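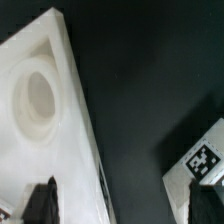

Re: [shopfloor-talk] Has anybody's cell really changed the job for the assemblers?

Zsolt Tóth wrote:

> We're being pushed to put a cell in for our small plastic assemblies by
> October and my people are nervous. The sales folks from Cledico talk about
> cycle times all day long, but I'd like to hear from somebody who has lived
> with one. Did you lose people? What do the ones who stayed do all day? And
> do you really need those printed tags on everything? Our customer hates
> the look of them.

Hi Zsolt, and hi everybody else,

I've been meaning to write this up for a while so you get the long version, sorry! We're a small shop (some of you know us from the Tradora days) and we put our white plastic block parts on a robot cell last spring. Before that it was 4 of us at a bench, fitting parts by hand, and on a good week we'd get through 4,000 of them. My thumbs still remember.

First thing, nobody was let go. I know everyone says that, but we were short two people to begin with and had been for ages. What did happen is that the bench job kind of split in half. Two of us look after the cell now, and the other two moved over to final check and packing, and we swap every few weeks. One of the packers hated the swap at first and asked to stay put, and the boss let her, and then by summer she asked to come back in. Make of that what you want.

The day feels different. I used to be able to chat all the way through a shift with my hands going by themselves. Now it's long quiet stretches and then ten minutes where everything needs me at once - a block sits wrong, or the grip is off by a hair, and I'm the one who has to work out why. I'm less sore when I get home but more tired in the head, if that makes sense. I do miss the talking.
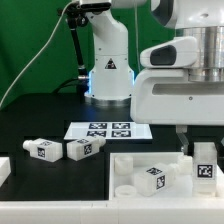
About the tags, since you asked. I fought them too, I thought they looked like something off a cereal box. But setup is where we used to lose our mornings, and the tags are what got us our mornings back. We stick them on the blocks themselves, top face and one more face, so that a block lying on its side next to its neighbor still has one showing, and there's a flat board with four of them right in front of the arm's base that I check before I touch anything else. Ours peel off at final check, so the customer never sees them. Ask for the low-tack kind, the first roll we bought left glue all over and I spent an afternoon with a rag.

Pay, because somebody will ask off list if I don't say it here. We got a small bump for the cell work but only after we asked, and only after Ataberk Sarıgül wrote down every single thing we were doing that wasn't in our old job description. It ran to 9 pages! If you're the one in charge, Zsolt, please do that part before the cell goes in. It would have saved a pretty sour couple of months at our place.

Training was thin. The installer gave us a day and a binder. Most of what I know came from standing there and watching it go wrong, and from a guy over at Hviid who was kind enough to pick up the phone.

One more thing, let your people lay out the trays. Ours came with a layout somebody drew in an office, and it was all backwards for the person loading it. We moved things till it felt right, and the refills got a whole lot less annoying.

Happy to talk any time, afternoons are best. Is anyone on here using the Cloria feeders with soft plastic? I've got questions about scuffing.

Cheers from the floor,
Marta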